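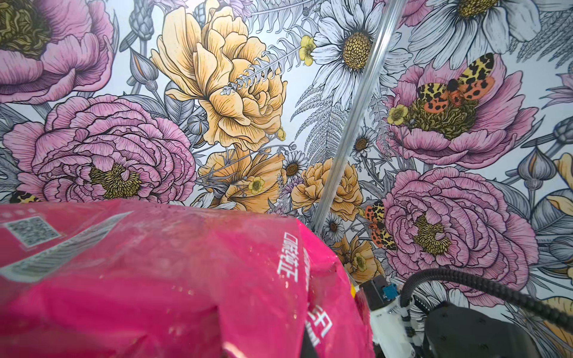 A plastic packet close to one of the grippers at the Skatalitz workshop.

Features > Machines at Work > Teaching by Hand

The Long Way to Fill a Gift Bag

Putting snacks into a paper bag takes a person a few seconds. At Skatalitz, a small automation shop on the second floor of a former print works, it has taken up most of March.

The shop is trying to get a pair of robot arms to pack gift bags without help. The method is called teleoperation. An operator sits at the bench and moves two hand controls, and the arms on the table follow. Everything the arms do is saved, along with the video from the cameras. When there are enough good runs, a program called Sendero is trained on them and tries to do the job alone.

I spent a morning there and was allowed to try the controls. They weigh very little, and they give almost nothing back. You can squeeze a packet as hard as you like and your fingers feel the same spring. I watched my first packet slide out of the grip and tried again from the other side. My best run took 74 seconds.

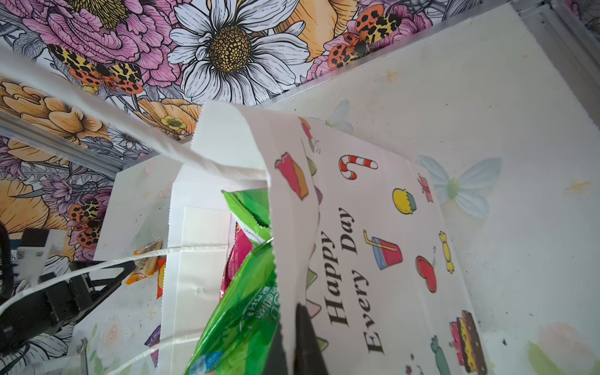
Paper bag, string handles, shiny wrappers: the packing job as the gripper camera records it.

The staff operators are much faster, but speed is not what they are graded on. The shop wants runs that are smooth and that look like one another. If an operator stops to think in midair, the pause goes into the recording, and Sendero may learn to pause there too. New operators are told to decide where a packet is going before they touch it.

Gift bags were picked because they are awkward. Paper gives when you push on it. The handles fall across the opening. A crinkled wrapper can look like a different object each time it is turned. An earlier project, done for a warehouse firm called Teritz, used stiff cardboard boxes, and the operators still talk about it fondly.

A session lasts 30 minutes, followed by a break. Shoulders get sore before hands do. Operators work with two arms at once, and most people favor one side at first, letting the other arm hang there until they remember it.

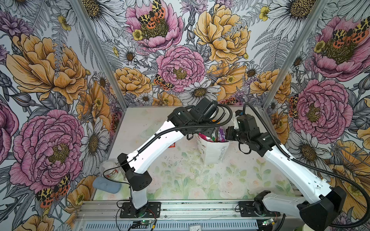 Learning to use both takes longer than learning either one. The usual lesson is to give one arm the bag and the other the snack, then swap. After that comes recovery work, where a run begins with something already wrong, such as a handle in the way, and the operator fixes it. Those runs are slow to collect. The shop considers them worth the time, as a program that has only seen clean work has no idea what to do with a mess.

The recordings go through a review tool named Iyer. A reviewer plays each one back, marks where the grip starts and ends, and throws out the bad ones. On the morning I visited, 9 runs had been thrown out before lunch, two of them mine.

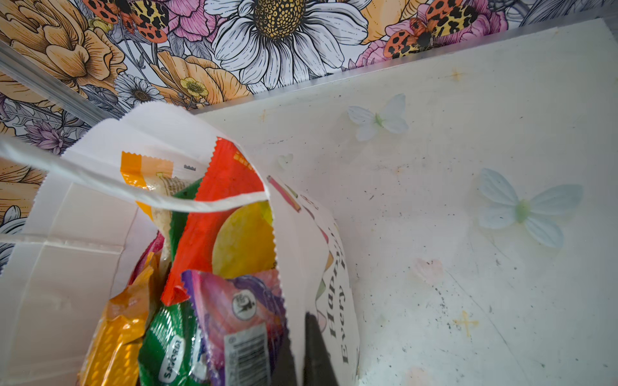
Sendero got its turn in the afternoon. The operator let go of the controls and kept one hand near the stop button. On four tries it got a packet into the bag twice. Once it closed on air, and once it pinched the paper rim and held on until the operator hit stop. The operator wrote down the result, straightened the bag and went back to the controls to record more rim grips.

Contact the magazine | Copyright, all rights reserved | Back to top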